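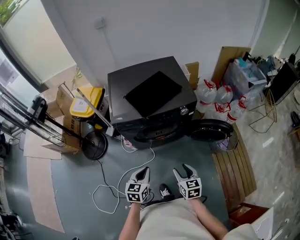 Black cloth laid flat on top of the washing machine.

Jidholm Paperbacks: a list of gothic and mystery reprints

README, last changed Sun 7 November

What is in this folder

A catalogue of the paperback series sold under the name Jidholm Night Library, together with scans of the back cover texts. I began it as a private list, to stop myself from buying the same book twice in second-hand shops. Later other collectors asked for a copy, so I have put it in a form which I hope is usable.

The list has 30 titles. I own 21 of them. The others are entered from the advertisement pages which the publisher printed at the back of the books, and these entries are marked "advert" in the source column. Please treat them with care. A title which was advertised was not always printed, and I have found one case where the title was changed before the book came out.

Files

titles.csv -- one line for each title
covers.csv -- cover artist, main colours, type of house shown (castle, villa, lighthouse and so on)
blurbs.txt -- back cover texts, typed by hand
notes.txt -- my own remarks, not very tidy

Columns in titles.csv

number: the number on the spine. Two early books have no number and here the field is left empty. Please do not fill it with zero.
title: as on the title page. The cover sometimes leaves out "The".
author: as printed. Many are pen names.
real_name: only when it is given in the copyright line of the book itself. I do not copy from forums.
first_publisher: most of the books were hardbacks from Tekberg before they became paperbacks.
source: "own copy", "advert" or "seen". The last one means I held the book in a shop but did not buy it.
condition: only for own copies, from 1 (falling apart) to 5 (like new).

About the spelling

I kept the spelling of the books, also where it is clearly a mistake. In number 20 the heroine is Helena on the back cover and Helen in every chapter. Both forms stand in blurbs.txt, with a remark.

The names of authors with accents are stored in UTF-8. If you open the file in an older spreadsheet program, the name of the translator Khổng may become unreadable. Choose UTF-8 when importing and it should be correct again.

Known problems

The printing dates are weak. Jidholm gave only the year of the first printing, even in later ones, and the cover price is the best help for telling them apart. I have entered the price but I have not tried to guess the year from it.

Cover artists are missing for more than half of the books. Some covers carry a small signature near the bottom, but it is often hidden under a price sticker, and I did not want to damage the card by pulling it off.

The Festden editions are not included. They have the same texts with new covers, and they would need a separate list. I started on them in January and then stopped.

Corrections

Write to me with the number, the title and what is printed in your copy. A scan of the copyright page is very welcome -- a scan of the cover alone does not help much for dates.

Use

The tables may be copied and changed freely. The back cover texts belong to their publishers and are here for reference only.

Kept by Đức Doãn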